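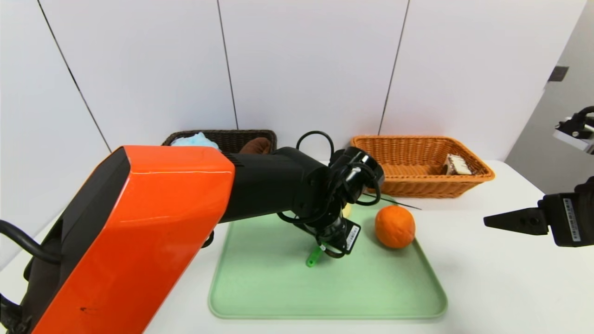 Leaving Emum a Bit of Slack

By Agnese Paju
September 2022
625 shares | 2 comments

I'd had Emum for a whole summer before it sulked. Everyone at Esier called it sulking, so I did too, though on the fault sheet I had to write "left gripper stops short of target" and sign my name like a grown-up. The arms came to me in June along with a key, a box of hex bits and a notebook from the last person, most of which was a very good drawing of a heron.

It was the tea tray job that did it. Emum's whole life was the tea tray: pick up the cake, pick up the orange, pick up the little green utensil that came in the same set, put everything back, start again. Lovely and dull. I could hear it from the kitchen, a sort of hum and then a click, and when the click didn't come I'd put my mug down and go and look. That afternoon I was halfway through a ginger biscuit and there was the hum, and then another hum, and then nothing but the fridge.

The left arm had gone out over the tray, pointed at where it meant to be, and closed on air. Just a whisker off! It opened, went back, had another go and did exactly the same thing, as sure of itself as my uncle with a map.

So I did what you do. I switched to hold, hung my lanyard over the door handle (that was our lock-out system, don't write in) and went through the notebook past the heron. Wipe the fingers. Check the tips for wear. Check the finger screws, snug and no more, and there was a "no more" underlined so hard it had gone through the page. I wiped and I checked and I was snug. I ran the zero routine, which takes 60 seconds and feels like a bus journey, and then I brought the arms back to the tray and got the wrist view up on the old monitor. I shoved the cake slice into the middle first, it's the biggest thing and the easiest to judge by, and those blueberries on top give you something to line up on.
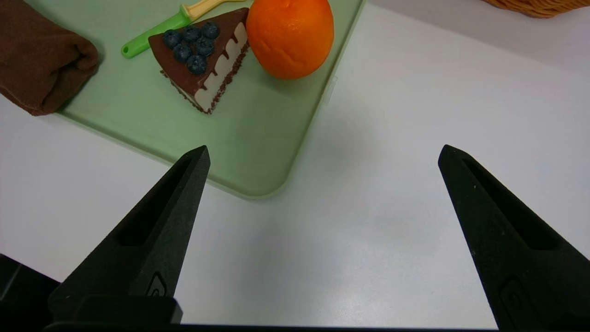
The bit where I rang Atden

Atden made the wrists. Atden also had hold music, pan pipes, and I got to know it well. The lad who picked up in the end was ever so nice and asked me whether I'd power cycled, and I said yes, and then I put my hand over the phone and power cycled.

No change. He had me read him the settings for the wrist joint and they were what they ought to be. He had me swap the jobs over, so the right arm did the left arm's reach, and the right arm did it without a murmur. That at least told us it wasn't the tray. He said he could get somebody out from the Hapeta depot in 2 weeks. I thought about the silence in that room for a fortnight and said I'd have another look myself, thanks.

I pulled the stool over and got down level with it, chin on the table. I'd been looking at the fingers all afternoon and hadn't given a thought to anything further back. I set the speed right down and let it reach. Out it came, slow as treacle, and as the wrist turned over I watched the cables that go round the joint, and one of them went tight. Not snapping tight, only like a coat caught in a car door. The arm leaned into it, and stopped, and thought it had arrived.

I said something rude and delighted. Then I remembered who'd tidied those cables. I had! The week before, with new ties, very pleased with myself, everything tucked in flat as a school plait.

Off came the ties. I eased the loops out until they flopped about a bit and looked frankly awful, and I turned the wrist by hand all the way one way and all the way back, feeling for the tug. Then new ties, looser, further up. Zero routine again, another bus journey. I picked the green utensil for the trial, the narrow one, the one that shows you up if you're even slightly wrong, and I leaned on the back of the stool and let Emum go and see about it.

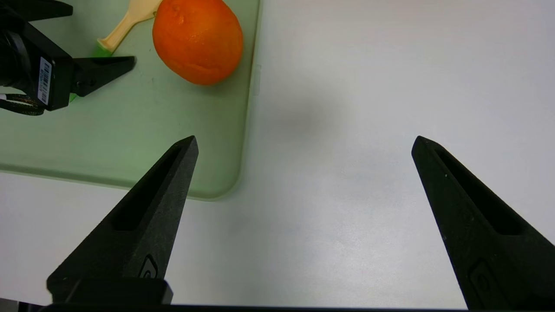 Beverley Katene reckoned afterwards that I should have left the cables alone in the first place, that a wrist wants enough slack to look untidy and anybody who makes it look smart will be on the phone to Atden inside the month. She told me this through a mouthful of my biscuits. I said where was that in the notebook, then?

She flicked back to the heron and turned it sideways. Along its neck, in pencil, so small I'd taken it for feathers, it said: leave the loops long.

I had a proper look at the rest of the bird after that. There's a torque setting in one of the feet. I still haven't worked out what the beak says, and Beverley thinks it's only a beak. I went and wrote up the fault sheet, took my lanyard off the door and put the kettle on, and while it was getting going I could hear the hum from next door, and the click.

Last updated September 2022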